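2 August 2020
Reading time: 2 min
Print | E-mail this entry

Humidity in the back room was 53 percent at breakfast, down from where it sat all of last week. Moved the sourdough jar to the shelf by the window and fed it at the usual ratio, equal weights flour and water. Rise to the rubber band took 4 hours. In February the same jar needed up to 9, with the same Fodo flour, so temperature is the only variable I still care about.

Baked one loaf. Dough at 70 percent hydration, salt at 2. The Jetberg oven runs cool on the left side, and the crust was paler there again. Rotating at the halfway mark helps less than I had hoped. Next time I will put the stone one rack lower and leave everything else alone.

Second job was the table finish. Yaroslav Nazarenko wrote back about the oil and recommends thin coats, wiped off after fifteen minutes, with a full day between them. I had been leaving it on for an hour, which explains the tacky patches in spring. Wotex cloths shed less than the old T-shirts. 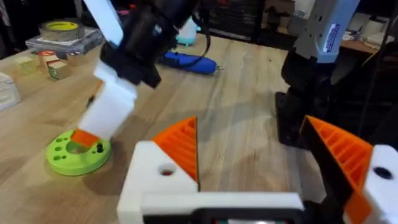 Light wood, grain running on the diagonal.

Read 51 pages of the Hegedűs book on mill streams after lunch. Ernő Hegedűs writes well about sluice gates and badly about his uncle. The chapter on silting has a table of depths with no units, and I have penciled in meters with a question mark.

Replaced the washer in the kitchen tap. The Herath part is slightly thicker than the original and the handle now stops short of where it used to. No drip at ten o'clock. Will check again before work.

Bread for tomorrow is sliced and in the bag.

Shares: 4 | Comments: 9
E-mail | Print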